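Handout 2 — Moving air through a small enclosure
Tutor: Cathal Corrigan

Read this before the February workshop. It covers the part of the course on heat in desktop computers, and Varela chapter 2 goes over the same ground more slowly.

## Where the heat goes

Nearly all the electrical power a computer draws ends up as heat. A machine drawing 80 watts warms the room as much as an 80 watt heater would. The case has to let that heat out at the same rate, or the temperature inside climbs until it does.

Air carries most of it. To estimate the rise in air temperature, divide the power by the mass flow of air and by its specific heat capacity (use 1,000 J/kg K in this course). Work in watts and kilograms per second — most wrong answers last year came from leaving the flow in litres.

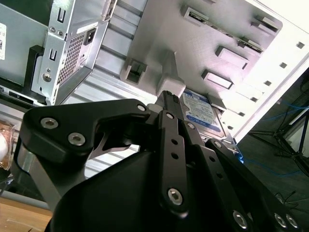 Flow depends on the fan and on everything in its way. A fan's rated flow is measured with nothing in front of it. Fit a filter or a grille and the figure drops.

## Fan speed

For a given fan in a given case:

- flow rises in proportion to speed
- pressure rises with the square of speed
- power rises with the cube of speed

Halving a fan from 2000 rpm therefore halves the flow and cuts the fan's power to an eighth.

## To hand in

1. Find the air temperature rise for an 80 watt load with a flow of 0.01 kg/s.
2. Repeat with the fan at half speed.
3. Read Anayeli Camacho's notes on dust filters and write a short paragraph on when a filter should be cleaned.

Hand work in to Macario Galindo at the Skevham office.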